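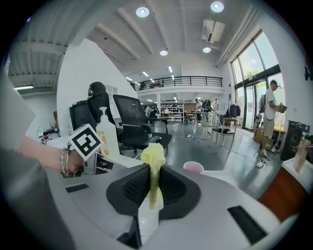

by Florencia Núñez

Why Does My Dog Yawn When He Isn't Tired?

OK so quick one today, kids. Dog talk! No, not barking. The quiet kind.

Dogs talk with their whole body. Ears, tail, eyes, even the tongue. Most people only look at the tail. Big mistake.

The yawn
A yawn can mean sleepy. Sure. But at the vet? In a noisy room? When you hug him too tight? Then it may mean "I'm a little worried." Look at what's going on around him. That's your clue.

The lip lick
No food anywhere and he licks his lips, super fast. Blink and you miss it. Often means the same thing. Worried.

The tail
Wagging = happy? Not always! Loose and swishy, with a wiggly butt, good. High and stiff with tiny quick wags, stop and give him room. Tucked under the belly, scared.

The whale eye
Funny name. No whales. It's when a dog turns his head away but keeps looking at you, so you see the white part of his eye. He wants space. Give it to him.

The growl
A growl is a warning, and warnings are good. Don't yell at a dog for growling. Back up slow, go tell a grown up.

My dog Zapata is 30 pounds and scared of the mop. Every time it comes out: yawn, lick, yawn, under the couch. Took me way to long to figure that out. Now he goes in the bedroom before I clean.

Meeting a new dog
Ask the owner first. Always.
Stand sideways, arms down.
Let the dog come to you. If he doesnt, that's his answer.
Pet the chest or shoulder, skip the top of the head.
Then stop after a few seconds and see. Does he lean in? He wants more. Walks off? All done.

And never bug a dog who's eating or asleep or chewing something good. Would you like it?

Try this at home: watch your dog for 19 minutes, no petting, just watching. Write down every yawn and lick and what was happening right then. My neighbor Uriel did it with his beagle and filled a whole page.

Next time, cats and their ears.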